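**Cloltham Hemp & Wellness Growers' Circle: notes of the October meeting**

Present: Thịnh Vương (chair), Toàn Quan (notes), and a very decent turnout from both the growing and the shop side. Apologies from our friends at Grurnness, who were busy getting the last of the crop in and sent their love.

**1. Welcome and last minutes**

Thịnh opened a little after 10 with thanks to everyone who had driven over in that rain (the lane was bad, and a few of us had come the long way round). Last meeting's minutes were agreed, once "balm" had been put right where I had typed "bomb". Sorry, all.

**2. The Đào range**

A long and good-natured talk about whether our hemp skin balm and tea should carry a well-known face. Thịnh has had a friendly letter from the agent of a television gardener, who would lend a name to the Đào range in return for a fee and a share of sales. The shop side were keen, and felt a face would get us on to shelves in Hidurport that we have been knocking at for two years. Several growers worried that the fee would come out of what they are paid per kilo, and asked for that to be looked at properly before anybody says yes.

Agreed: Thịnh to write back warmly, promise nothing, and ask for the terms in writing.

**3. Labels**

Toàn had read through the draft labels and found the words "helps you sleep" still on the tea. We can't say that, lovely as the tea is. New wording to go round by email, and please do reply this time, even if only to say you are happy with it.

**4. Money**

The account stands at £678 after the hall hire. Subscriptions stay at £15, and there are about 10 still to come in. A quiet word will be had with those concerned, over a biscuit.

**5. Any other business**

The drying shed rota for November is on the door. Whoever has the long extension lead, could it please come home.

Next meeting same place, same time, and Thịnh is bringing soup. Closed at 12.15.

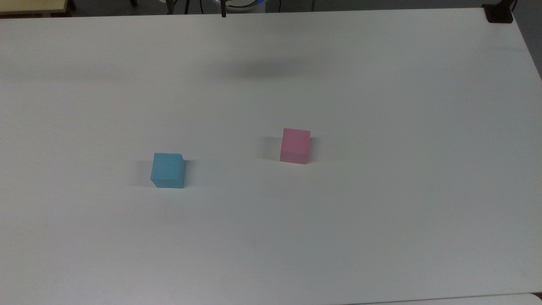

*Blue and pink cubes on a white tabletop*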